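Wumpini Asamoah
Posting through the equipment budget for our hand project, as a few people asked how a small shop pays for this kind of thing. Thread.

We do sorting and packing trials for produce companies. Two arms, two hands, one table. We haven't bought the hardware yet. Everything so far runs in simulation, and the money question is what to buy first and when.

The choice is between plain two-jaw grippers from Urner and the multi-finger hands from Rimetitz. The jaws are cheaper, ship sooner, and we know how to fix them. The hands cost a lot more and the wait is long.

So before asking for quotes in March, I wrote down what the job needs. Pick up one item of produce, put it on a plate, repeat with a different item. Left and right sides both have to be able to do it. No squashing.

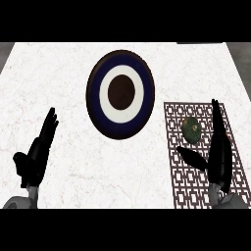

The list of objects matters more for the budget than I expected. If it was all round things of the same size, I would buy the jaws today. Our customers send mixed boxes. Long, round, lumpy, soft on one side.

We settled on 283 test runs per hand type in sim before spending anything. Sim time is cheap for us. The machine it runs on was already paid for out of last year's budget.

Quote from Rimetitz came back with a 6 month lead time on a pair. Spare fingers are a separate line. Read that line carefully if you ever get one of these quotes. They wanted us to take 3 spares per hand and I had budgeted for none.

I had also left out:
mounting plates
cables
the controller license, which renews every year
freight
a bench that doesn't wobble

The bench was a fight. Our current one came from a kitchen supply closeout and it moves when you lean on it. You can get away with that for packing boxes by hand. With two arms bolted to it I don't want to find out.

Freight for the pair is $413 from the Evbridge warehouse. I had put in zero because I assumed we could drive over and get them. They don't do pickup.

On surfaces: the sim table is smooth pale stone with a dark lattice mat on one side. I want the same two surfaces on the real bench, so the mat goes on the list too. It's the cheapest thing on there. A thumb coming in low over a grid is a different problem from a thumb coming in low over a flat top, and I'd like to have that problem early.

Somebody asked why not lease. We looked. The lease on the hands runs 3 years and you pay for finger wear at the end. For trial work with odd-shaped food I can't guess the wear, so I can't guess the bill. Buying is easier to plan for.

Somebody else asked why not one arm. Half our customers want two items handled at the same station. If we buy one now and add the other later, we pay setup twice and lose the pair price.
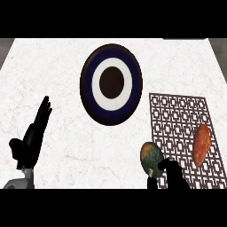
Where I am leaning: hands on both sides, fewer spares, cheaper bench than I wanted. Urner jaws stay on the sheet as the backup if the Rimetitz date slips again. It has slipped once.

The other thing I changed was the order of payments. Deposit on the hands first, then the bench, then the arms last. The arms are in stock almost everywhere, so there's no sense having them sit in a crate while we wait on the rest.

I also put in a line for produce. Laugh if you want. We need fresh stuff every week for real trials and it was coming out of the coffee money.

Training time is in there as well, two weeks where I bill nothing. My sister does our books and she made me write that down as a cost. She was right, it changed the total more than the bench did.

Sheet goes to the bank on Sunday, May 17, 2026, which is a strange day for it but the upload portal doesn't care. If they say no to the full amount I'll drop to one hand and one jaw and redo the numbers.

If anyone has bought spare fingers for the Rimetitz hands from a third party, please reply with how the fit was. I've only found one seller and there are no reviews.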